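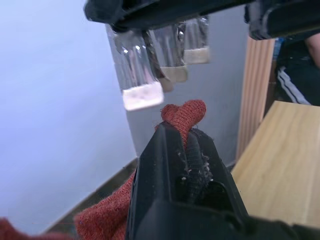 ## 3. Looking at the folds

**Figure 3.** Rust-red knit bunched into a rounded loop, with a few loose fibres at the edges.

I'll admit I came to this part of the study thinking the flat measurements would do most of the work. You lay the knit out, smooth it down, put the ruler beside it, write the number in the book and go have a cup of tea. And the flat numbers are fine! They're in the previous section and I stand by them. But knits spend very little of their lives flat. They get stuffed in drawers, draped over chair backs and bunched up in somebody's fist, and I wanted a way to talk about wear that allowed for that.

So I started looking at folds. A soft fold (Figure 3 is the one I keep going back to) opens the surface up a bit, and the fine texture that seems dead even on a table starts to show itself along the curve. Loose fibres are much easier to spot there as well. On the flat they lie down with their neighbours and you can stare straight past them, but at the edge of a loop they stand out against whatever is behind, and a plain pale wall does that job better than any of the fancy backdrops I tried.

We had 486 pieces in the household set by the end of August, nearly all of them small knits that people were happy to part with for a few weeks. Each was looked at flat, then in a tight fold, then in a loose loop, and given a fuzz score from nought to five each time. Iason Kontogiannis did the second scoring without seeing mine. We disagreed most on dark colours and least on the reds and oranges, and I can't fully explain that one. My guess is that a stray fibre on a rusty red catches more light than it does on navy, but we didn't test it, so please treat it as a hunch.

The loop scores came out higher than the flat scores for most of the set. That is partly just what a loop does, so I don't read it as extra wear. What I found more useful was the gap between the two. Pieces from the Onico batch had a small gap and stayed that way after washing. The Lekow ones started out lovely and smooth, then the gap widened with every wash, and a couple had gone properly woolly by the time we sent them home (sorry to the owners, who were very nice about it).

A word on lint, as both reviewers of the earlier draft asked. We left it out of the score. White specks turn up wherever fabric is handled, and with a mixed household set there's no fair way of saying which cloth they came from by eye. If I ran the study again I'd weigh the lint separately, piece by piece, and I'd want a much quieter room to do it in, with the fan off and the door shut.

One more limit is that the loops were never all the same size. A heavy knit makes a fat, lazy loop and a thin one pinches, so scores across different weights should be compared with some care. Section 4 goes through the weights one at a time.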